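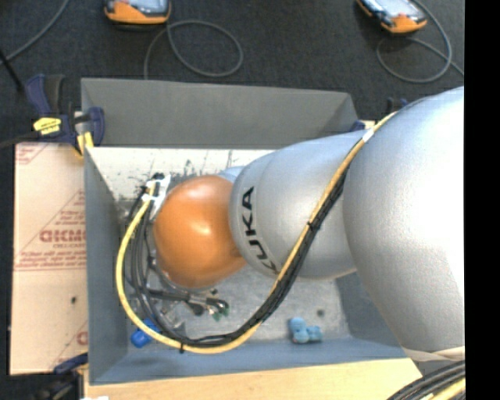 What has the Flollenham reading program done with its grant since the fall?
Most of it has gone into the evening classes, which now run on two nights in place of one, and into books that grown-ups might want to read.

Search this site Enter keywords

I'm so pleased to be writing to you again, and I hope you'll forgive me if I go on a bit, as I did last time! When you gave us the $3000 we had 2 tutors and a waiting list that made me wince every Monday. We now have 23 adults enrolled, and the waiting list is down to a handful of people who can only come in the mornings (I'm still working on that).

The Netska group has been slower to settle. The bus was rerouted in December and several learners found themselves with a long walk home in the dark, so we moved the start to 5:30 and attendance has picked up, though I wouldn't call it steady yet.

We bought 26 copies of the Cladosberg workbook, and I'll admit the later chapters are harder than we expected. Bořivoj Šťastný has been writing extra practice pages for them, and his learners like his pages better than the book.

Still to come are the spring book order and a second round of reading checks. I'll send the receipts separately.

We use cookies to improve your visit. Accept Manage settings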